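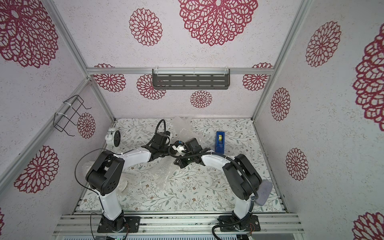

Figure 1. Two white and black robot arms reaching toward each other above a botanical-print mat.

4.2 Sibling plots in early chapter books

Coding done on the Panganiban list, 182 titles, all series fiction for readers just past picture books. Two coders (Aquino and Estrella), each read every title in full. Disagreements went to Holst, who had not seen the earlier codes. We kept the e-book text where we could get it and the library paperback where we couldn't. Page counts differ between the two so we do not use them; word counts only.

A title was marked as a sibling plot if the quarrel between brothers or sisters starts in the first two chapters and is still open when the last one begins. Stricter than Tagle's rule, which takes any sibling who speaks. Under his rule 163 titles qualify and the category stops telling us much. Babies were left out unless they talk. Cousins raised in the same house were counted in, after some argument, mostly over one series with a lighthouse.

What the quarrels are over: things, usually. A found object, a borrowed coat, a bed by the window. Parental attention comes up less than we had guessed from the picture book literature, and when it does it tends to sit behind an object anyway. The younger child is nearly always the one we follow. Older sisters are bossy, the word itself turns up again and again, often on the first page and again in the back-cover copy. Older brothers do the same things and get called busy or grumpy. We did not go in looking for this and have no code for it, see Section 6.

Endings are very alike. Apology from the younger, then a rescue or a near rescue, then the object is shared or given up. Holst's note on the Ferkton Pond books is the exception worth quoting: "nobody says sorry, they just go in for supper." Children in the Flurthorpe reading group liked those endings least at first hearing, and asked for them again more than the others. Small group, one school, so not much weight on it.

Back-cover copy was coded separately. Blurbs promise more rivalry than the books deliver. In several the sister named on the cover is gone by chapter three and only comes back for the party. Publishers' copy is written early and from an outline, according to Carhuamaca, who wrote blurbs for a living before this project, and that would fit.

Illustrations not coded in this round. Chapter openers would be the place to start, they often give away who is going to be forgiven. The coding sheet was frozen on October 10, 2019 and later printings of the same titles were not rechecked. A few have new covers and atleast one has a new last chapter. Excerpts used for the read-aloud sessions in Ullum were cut to 1000 words each, always from the opening, which means the listeners there heard the quarrel but not the end of it. Their answers are therfore kept apart from the Flurthorpe ones and reported in 4.3.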